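Grekitz Marble Tower – 37 pieces, ages 6 and up

I've been selling toys for a good while and I still get silly about marble runs, so when the new Grekitz boxes came in I opened one on the shop floor and didn't serve a soul until I'd finished building it. Sorry to whoever was waiting!

This is the updated Tower, the one that replaces the old Ramalho set a lot of you grew up with. You get 37 pieces in all, counting the base, the columns, the curved tracks, two funnels and the marbles. The tracks click in from the side now (the old ones dropped in from the top and popped out if you sneezed), and you can swap a curve in the middle without taking the whole thing down. My favorite build puts both funnels one over the other – the marble goes round and round for ages and then just drops.

The book has builds from easy to pretty mean. The last few pages took me two evenings, and I had to start one over because I'd put a column in upside down. Check the little arrow on the base of each one!

It works with the Mindo track packs too, if you have those at home. It does not fit Nivell tracks, the pegs are too wide. Marbles are small parts, so keep it away from toddlers.

In stock now, and the spare marble bags are back as well.

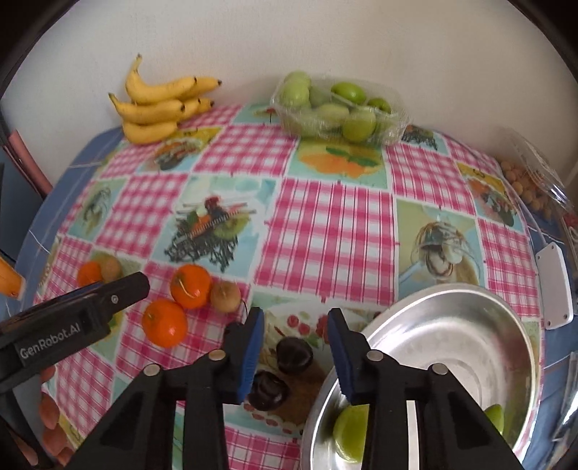
Laurinda Mota: We've had ours since May and the second funnel sticks a bit unless you push it down hard. Is that normal?

Aurora Vilela: Mine did that too. Turn it a little as you press and it seats fine.

Vasco Louro: Do you sell the long straight tracks separately? My son wants to run it off the couch.

1,339 shares · 3 comments

Contact us | Shipping and returns | Back to top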